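Dirkwood Bird Club
Minutes of the September Members' Meeting

The meeting opened at 7:05 p.m. in the upstairs room at the Dirkwood library, a few minutes behind schedule, as several members were still on the front steps watching chimney swifts go into the old school stack across the street. The chair was happy to wait, and so was everyone else. Three first-time guests were welcomed and given checklists, and we hope they will come back for one of the walks.

Minutes of the last meeting
Read and approved with one correction. The sandpiper at the Chambi mudflats was a White-rumped and should not have gone down as a Baird's. The secretary apologizes to the bird and to the member who found it.

Sightings
This took up a good part of the evening, as it always does in fall, and it was a pleasure to hear so many people chime in. The warbler movement along Sito Creek has been very good after the two cold fronts, with Blackpoll, Magnolia, Bay-breasted and one well-described Connecticut, seen walking under the jewelweed by the lower footbridge. A Red-headed Woodpecker has been visiting the oaks near the ball fields. Nighthawks were slow this year, and the best evening count from the water tower hill was 200. Several members remembered much bigger flights from the same hill and there was some friendly discussion of whether we are looking on the wrong nights. It was left that whoever is free at dusk should go up and look anyway, and bring a chair.

Chambi mudflats access
The county has agreed to leave the east gate unlocked from 6 a.m. through the end of shorebird season. Members are asked to park along the fence and leave the turnaround clear for the mower. Please stay on the dike when the tide is coming in – the birds have very little room to rest at that hour, and a whole flock was put up twice last month by people walking out for a closer look. A suggestion for a small sign was warmly received, and wording will be brought to the next meeting.
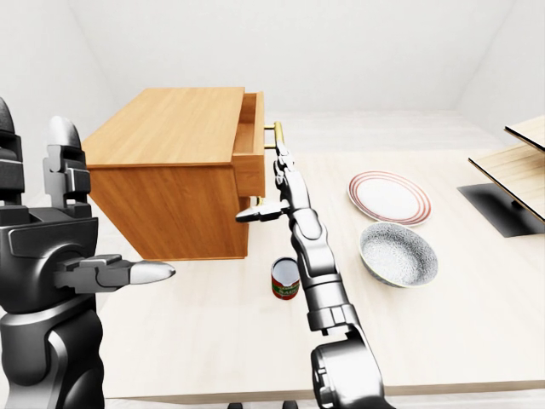
Spotting scope
The club's loaner scope has come back from the Zovetti repair shop with a new focus knob and a cleaned eyepiece, and those who tried it at the creek were delighted with it. The bill was $300, paid from the equipment fund. After some talk back and forth it was agreed that loans will be for 8 days at a time, so that a borrower gets at least one full weekend with it, and that the tripod goes out along with the scope. A motion to start a waiting list was made, seconded and carried with no votes against.

Swift tower
The proposal to build a nesting tower for chimney swifts behind the library was carried over from the spring. The library is in favor but would like to know how tall it will be and who will look after it. There were strong feelings both ways. Some members would like to see it up before the birds return, and others feel we should first make sure the school stack is safe, as talk of capping it has come up again. It was agreed to write to the school district before spending any money, and the secretary will draft the letter and pass it around for comment. Tabled until we have a reply.

Field trips
The sparrow walk at Sito Creek will start at 7:30 a.m. from the gravel lot. Rubber boots are a good idea, as the lower loop is soggy. The hawk watch trip will carpool from the library, and we still need two drivers with room for passengers. The owl evening is full, but please put your name down if you would like to go, as there are nearly always a few people who drop out when it gets cold.

Other business
A member offered a large bag of nyjer seed to anyone who can use it. Someone left a green fleece hat at the August picnic and it is still in the club box. Thanks were given for the plum cake.

The meeting closed at 8:50 p.m. The swifts will be discussed further next time.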